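Call for Participants: Household Meals and Shopping Study

The Wunwood Center for Community Nutrition invites adults living in Brustthorpe and the surrounding county to take part in a study of how households plan, buy and prepare their evening meals. The study continues work begun in May, when 275 households completed a short mail survey.

Who may apply
Applicants must be 18 or older, must do at least half of the food shopping for their home, and must expect to remain at their current address for the full study period. Persons living alone are welcome. Only one adult per household may enroll. Employees of the Center and their immediate families are not eligible.

What participation involves
Participants will keep a written meal diary for 12 weeks and save all grocery receipts during that time. Each participant will also attend two interviews of 90 minutes at the Vergara Building, Room 523. Evening appointments are available. Diaries may be kept in English or Spanish.

Compensation
Participants receive $8 for each completed diary week and $40 for each interview. Payment is made by check at the close of the study. Parking at the Filier Street lot is free with a stamped ticket.
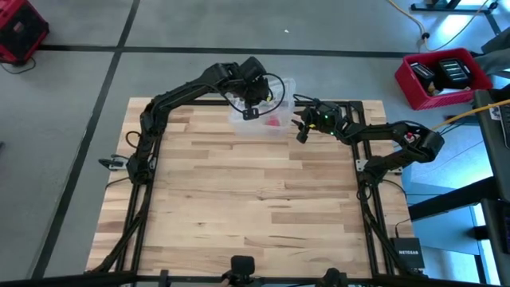
Tabletop of light wood strips in a black frame, Vergara Building.

Privacy
Names and addresses are stored apart from diary records and will not appear in any report. Participants may withdraw at any time and will be paid for the weeks completed.

How to apply
Request an application form at the front desk or by mail. Completed forms must be received by 8/17/26. Applicants will be notified in writing.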